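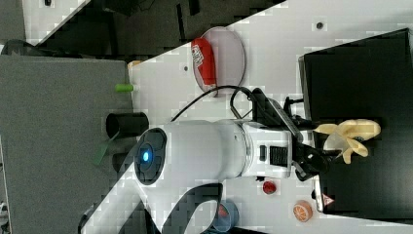
Tharushi Thambiah wrote in after the first month that the cell had not made her shift shorter, but that she had stopped going home with a sore wrist, and could we please put the reach limits somewhere easier to find than page 14 of the manual. The reach limits are now in the second table on this page.

# Keser Tabletop Sorting Cell

The Keser cell is a bench-mounted arm and gripper for mixed-item picking at low volume. It is sold to sites that pack small orders by hand, run short batches, and change their product range too often to justify fixed tooling. It works at the same bench height as a person and is intended to be used beside one.

Page revised 18 August 2020. Replaces the January edition.

## What it does

The cell picks single items from a work surface and places them on a tray, plate or other open receptacle within reach. Items do not need to be in rows or face a particular way. Operators teach a new item by guiding the arm through the pick by hand, then checking the result at reduced speed. Setup work is normally done with practice items such as toy fruit and wrapped snack bars, which cover soft, round, flat and slippery between them. A round item that rolls and a flat item in a wrapper will need separate grip settings.

The cell does not lift cartons, open packaging, or read expiry dates. It will not judge whether a piece of fruit is bruised. Those tasks stay with the operator.

## Specifications

| Item | Value |
|---|---|
| Mounting | Bench or fixed tabletop, level surface |
| Working radius | 900 mm from centre of base |
| Gripper | Parallel, metal fingers, replaceable tips |
| Stored item profiles | 2,000 |
| Inspection interval | 3,000 operating hours |
| Control | Vavum controller, under-bench |
| Manual guidance | Yes, hold-to-move |
| Operator languages | English, French |

## Reach and placement

| Zone | Use |
|---|---|
| Inner, next to base | Keep clear. The arm folds through this area. |
| Middle | Pick zone. Best accuracy. |
| Outer | Place zone. Trays and plates. |
| Past the edge of the table | Not permitted, including for parking. |

Leave the gripper cable slack. It needs a free loop to follow the wrist through a full turn, and a cable tied down to the arm will wear at the connector. Check the loop at the start of each shift with the arm at full extension.

Trays with a raised rim are supported, but the rim height must be entered in the profile. The most common fault reported by new sites is a fingertip touching the rim on the way out. It is caused by an unentered rim height in nearly every case and is not covered as a gripper defect.

Small round items should start in the middle zone. If they roll into the inner zone the arm will not follow them. The operator pauses the cell, moves the item and resumes.

## Changes to the operator's job

Sites ask about this more than they ask about the gripper, so it has its own section.

**Pace.** The cell is slower than a practised packer on a single item. It is steady over a full shift. Supervisors should not set a packer's target from the cell's rate or the reverse. Where both share an order, the packer takes fragile and irregular items and the cell takes the repeats.

**Standing and reaching.** Repeated reaching across the bench is reduced. Standing time is not. If your packers stood all day before installation they will stand all day afterwards unless you supply seating and move the pause control to suit.

**Skill.** Teaching a profile takes patience and some feel for how an item behaves in the fingers. Packers who have handled the stock for years are usually better at it than technical staff. We recommend that profile work be written into the packer's classification, with the pay that goes with it. At the Kinyua site it was treated as an extra for the first few weeks, and the profiles made in that period were mostly redone.

**Interruptions.** The cell stops when it is unsure. Early on it stops often. Each stop needs a person to look, decide and press resume, and that is work. Allow for it in the roster. Mahfuz Amarasinghe kept a tally sheet at the bench at Kinyua during commissioning and used it to decide which profiles to re-teach first. A blank of his sheet is included in the document pack.

**Headcount.** We do not publish a labour saving figure. Sites differ too much, and the sites we know best moved people to receiving and checking.

## Operator comments

Collected by Rafsan Biswas during site visits and printed with permission.

> The hold-to-move handle is stiff in the morning. Fine by smoko.
> — Moushumi Cassim

> I'd like the pause button on the left. I'm left-handed and so is the other packer on my line. We both reach across ourselves for it.
> — Conall Ní Bhriain

The pause control can be fitted to either side of the bench. Specify when ordering. A retrofit bracket is available for existing benches and takes one technician less than an hour. The stiffness in the handle is grease related and is addressed at first inspection; sites with unheated buildings can ask for the light-grade grease at installation.

## Safety

A risk assessment of the whole bench is required before first use, including the gripper, the tips and the items handled. The arm alone is not the hazard. A blunt item in the gripper and a sharp one are different assessments.

- Fit warning labels where the operator will see them from the normal working position. Replace any that are scuffed or peeling.
- Do not reach into the pick zone while the arm is moving. Pause first.
- Tie back long hair and loose straps.
- Keep cups and drinks off the bench.
- Lock out the controller before changing fingertips.

The status light on the arm is an aid for the operator and does not replace the pause control or the lockout.

## Cleaning

Wipe the arm and fingers with a damp cloth and neutral detergent. Do not hose. Do not use solvent on the fingertips. Remove trays and plates and wash them separately. Crumbs and wrapper fragments collect around holes in the tabletop and should be vacuumed out at the end of the shift.

## In the crate

- Arm with base plate and fixings
- Gripper, with one spare pair of tips
- Vavum controller and under-bench bracket
- Pause control, left or right
- Gripper cable and one spare
- Document pack, including tally sheet and lockout tags

Bench, trays and practice items are not supplied. The Jamura bench is drilled to suit the base plate and can be ordered on the same form. Other benches can be drilled on site if the top is rigid and the underside is accessible.

## Ordering

State the bench type, pause control side, grease grade, and the heaviest and smallest items you intend to handle. Include the working height of the shortest and tallest operators. Orders without operator heights are held until we receive them.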